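We use cookies to keep this site working and to count visits. By continuing to read you accept our cookie policy. Accept | Manage settings

The Ferrand Quarterly
Fiction

Report on the Second Gripper
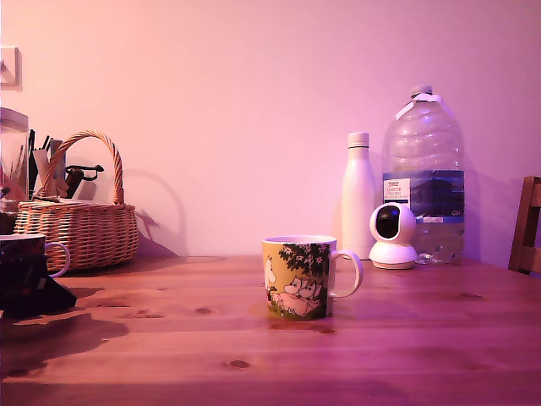
The mug at the center of the table, with the basket, bottle, camera and water jug along the wall.

The evaluation was carried out at the Otcombe house under terms agreed in writing by both parties. Each supplier was to provide one gripper, fitted to the same arm, driven by the same controller, and judged on the same household objects. Dr. Serpil Keskin was appointed to conduct the trials. Mr. Wajid Bajwa was appointed to witness them. The report was to be submitted to the Flemstead Institute on 9 Aug 2025 and was to contain no opinions.

Dr. Keskin had written reports of this kind for most of her working life and saw no difficulty in the last condition.

The house had belonged to Annick Chevalier, formerly head of the Institute's manipulation laboratory, who had left it to her employer together with its contents. The will required that any trial conducted there use the objects of the house as they stood. The Institute's legal office had considered this clause at length and had found it to be binding.

The object chosen for the principal trial was a mug. It was white at the rim and handle and bore a printed picture of two Moomins lying on the grass under leafy trees. The protocol referred to it as Object 5. Mr. Bajwa referred to it as the mug, and was asked to amend his notes.

The first gripper, supplied by Ferrand, had two rigid fingers with rubber pads. It approached Object 5 from the side opposite the handle, closed, lifted, held for the required interval and set the object down. It did this 25 times. The results were entered in the table provided. Dr. Keskin recorded a small rotation of the mug on release, always in the same direction, and attached a diagram.

The second gripper, supplied by Bako, was soft. Its fingers were inflated by a pump which sat beneath the table and which, in the words of Mr. Bajwa's notes, sighed. He was asked to amend this also. He wrote that the pump emitted a low sound at the conclusion of each cycle.

On its first attempt, the Bako gripper approached Object 5, stopped short of contact, and withdrew.

Dr. Keskin entered a failure and repeated the trial. The gripper stopped at the same distance and withdrew in the same manner. She examined the controller, which reported no fault. She examined the camera calibration, which was within tolerance. She substituted a water glass from the kitchen, and the gripper lifted it without incident. She returned the mug to its position, and the gripper declined it.

"I believe the word is failed," said Mr. Bajwa, reading over her shoulder.

Dr. Keskin looked at what she had written and corrected it.

On the second day she telephoned Bako and was connected to Ngaio Rutherford, who had overseen the training of the grasping software. Ms. Rutherford listened to the account without interrupting and asked for the description of the object to be read to her again.

"Which way is the handle facing?" she asked.

"To the right, as seen from the front of the table."

"And is there a chair at that end?"

Dr. Keskin confirmed that there was a wooden chair at the right-hand end of the table. She asked in what respect this was relevant, as chairs did not appear in the protocol.

Ms. Rutherford explained that a portion of the training data had been licensed from the Institute several years earlier. It consisted of 607 demonstrations recorded by a single operator, at home, in the evenings. The operator had guided the arm by hand through the clearing of a table. Among them were a number of recordings in which the arm reached for a cup and was drawn back before touching it. Bako had queried these at the time, supposing them to be errors, and had been told in a brief letter that they were to be retained.

"Did the letter give grounds?" Dr. Keskin asked.

"It said that she had not finished her tea."

Dr. Keskin thanked Ms. Rutherford for her assistance and concluded the call. She then remained for some time at the table. The evening light had turned the wall pink, and the shadow of the basket handle lay across it. Mr. Bajwa, who had no duties under the protocol between trials, went out to look at the garden.

On the third day Dr. Keskin performed a trial for which no provision had been made. She turned the mug until its handle pointed away from the chair and toward the wall. The gripper approached, closed around it with evident care, raised it and set it down in its original place. No rotation was observed. Mr. Bajwa witnessed the result and inquired under which heading it should be entered. She advised him that there was no such heading.

The report was submitted on the date required. It stated that the Ferrand gripper had completed all trials of Object 5 and that the Bako gripper had completed none, and it recommended the former on the criteria supplied. The recommendation was adopted by the director, Eugénie Bodin, who commended the clarity of the tables.

Mme. Bodin did raise one query. In the column reserved for the cause of failure, where the protocol permitted a choice among slip, collision, timeout and fault, Dr. Keskin had crossed out all four and written by hand: Object in use.

She was asked whether she wished to amend this. She replied, in a letter of one line, that she did not.

The Bako gripper was due to be returned to its manufacturer at the end of August. The inventory of the house, as subsequently revised, lists it under kitchen equipment, between the kettle and the tea strainer, in working order.

More fiction from the Quarterly
The Calibration Weights
A Tenancy of Instruments
Minutes of the Otcombe Ferry
What the Surveyor Left Out

Copyright The Ferrand Quarterly. All rights reserved. Contact the editors | Submissions | Back to top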